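Getting a Two-Arm Bench to Behave: Workshop Tips
Reading time: 2 min

Our shared workshop has owned a two-arm setup since November, and most of what we have learned fits under the heading "things a tablecloth can do to you." These notes are for members building their own at home.

Clip the cloth. A loose cloth creeps toward the work every time something heavy gets lifted off it. Big binder clips hold it to the tabletop, and they cost less than the clamps I bought first and now use for chip bags. Put one at each corner and one along any long edge.

Shake the cloth out. Crumbs of cardboard and foam gather faster than you'd think, and they end up in finger joints. Outside, please. Bhupendra Awasthi once shook ours over the parts drawer and we were finding bits of it until spring.

Start with a box that has foam in it. Blocks and crossbars keep a small package from sliding away when the fingers close. A bare box turns every grab into air hockey.

Stand the flaps up before you run anything. A half-folded flap will find the wrist. If one keeps drooping, crease it backward by hand a few times — tape works too, until it sticks to the gripper.

Loop the cable high. Ours comes off the wrist bracket and over the upper side of the arm. Leave slack for the deepest reach you plan, then add a bit more, and try the full reach slowly with your hand near the stop switch.

Tape the package flat. A curled end of tape is a handle, and the gripper will treat it as one.

Write down your grip settings. I ran 21 trials with the first set of fingers and noted the numbers for 2 of them, so I got to do the rest again. Use the Flendura notebook by the door, or your own.

Shoe covers on a glossy floor: walk, don't stride.

Updated 5/31/26

Comments

Mathur_bench: Clips work until you lean on the corner. Ask my shin.

Kalel: Does the foam need to be glued in? Mine rides up with the package.

Bhupendra Awasthi: @Kalel Cut it a hair oversize and wedge it. Also, it was one time with the drawer. 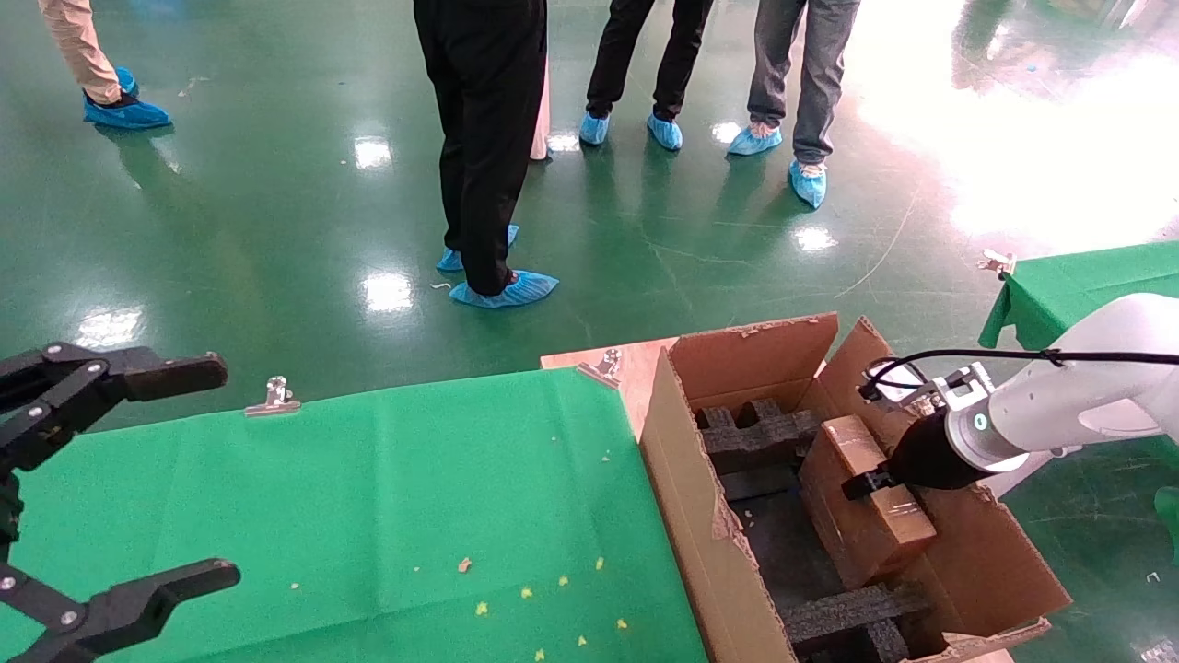

Small taped package in the grip, foam underneath, clips on the cloth.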